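Comparative Elections, Handout 6: Second Rounds and What Happens Between Them
Mhairi McIver
Dec 21, 2025
Shares: 39 | Comments: 3

Welcome back, everyone. Last time we left our made-up republic, Prekov, with a first-round result and no winner, and I promised we'd pick it up from there. Ritchie came first, Torex was close behind, and Isberg finished third with enough voters to decide the whole thing. Keep those three in your head, please, as they'll be with us until April.

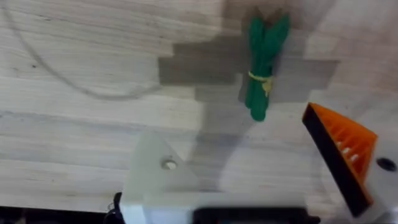 Now, the two weeks between rounds are my favorite part of any runoff system (I know, I say this every year!). The candidates who are left have to go and talk to people who have just voted against them, and you can hear the change in the speeches almost overnight. Ritchie softens on pensions. Torex suddenly finds kind words for the small towns. Isberg, meanwhile, has to choose whether to endorse somebody, and on what terms — a cabinet post, a promise on voting reform, or nothing in writing at all.
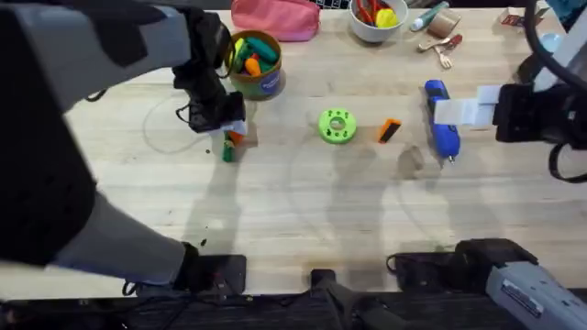
Does an endorsement from the third-place candidate bring all of that candidate's voters along?

It rarely does. Some follow the advice, some go to the other side, and a good many stay home or spoil the ballot, so treat any neat transfer of votes with suspicion when you meet one in the reading.

Do look at the seat table before class, too. Prekov's assembly has 212 members, and a president who wins the runoff may still face a chamber that belongs to somebody else. We'll spend 10 minutes on that at the start, and probably more, knowing us.

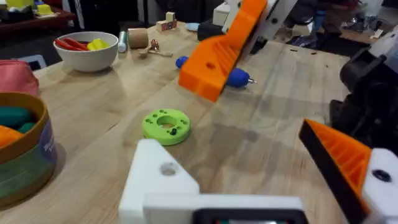
For next time

Read the chapter on coalition bargaining and write a page on what you would advise Isberg to do. Bring it on paper if you can.

Related handouts
Handout 5: Counting the First Round
Handout 4: Who Gets on the Ballot
Handout 3: Parties and Their Families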